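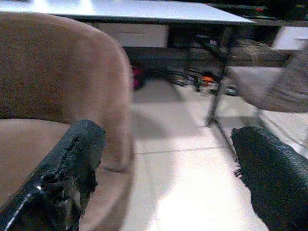
A tan armchair with a rounded back and a soft, brushed cover.

Annick Sawatzky has been covering chairs for 27 years, and she still turns every one upside down before she talks about fabric. "People come in with a swatch in their hand," she says. "I want to look at the webbing first."

Her workshop is on the upper floor of the old Bustamante building in Kundcombe, over the hardware store. She took it over from Maite Requena, who hired her to pull staples and kept her on. Requena is retired now but comes in when there is a job with hand-tied springs.

Sawatzky did not plan on the trade. She had been working in the office of a shipping company and answered a card in the window.

"Maite gave me a dining chair seat and a tack lifter and went to lunch," she says. "When she came back I had bent the lifter and cut my thumb. She told me to come back the next morning."

Most of her work is armchairs and sofas from family homes. She charges by the job and writes the price down before anything leaves the customer's house. A simple drop-in seat takes her less than an hour. A full armchair, stripped to the frame, can take 6 days, and more if the joints need to be glued again.

She turns down a fair amount. If the frame is stapled softwood and has already cracked, she says so.

"I tell them what the chair will cost and what a new one will cost. Some of them want it done anyway, because it was their father's, and that's fine. I just want them to have both numbers."

On fabric she has firm opinions. She likes wool for anything that gets daily use. Velvet, she says, is tougher than its reputation, but customers need to know that it marks where people sit.
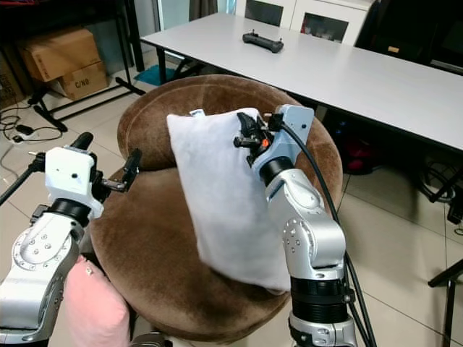 "You can brush it back up, and a week later it's flat again," Sawatzky says. "If that's going to bother you, pick something else. I had a man return a footstool twice over it."

She buys most of her cloth from Zikolov, a mill agent that still sells short lengths. Many suppliers have a minimum order, she says, and she has no room for rolls she may never use. Horsehair she saves from old seats, washes and teases out by hand. A good chair from before the war might give her enough for two cushions.

The hardest job she remembers was a set of benches for the Trurkura hotel, which came with 200 buttons to be covered and tied. Requena did the covering at her kitchen table. Sawatzky tied them in, and found on the last bench that she had started the row an inch too low.

"I took it all out," she says. "You would have seen it from the door."

She began teaching in April, one evening a week, four people at a time. Students bring a small stool or a seat pad and pay 100 dollars for the course, tools included. The next one starts on October 17, 2018, and has one place left.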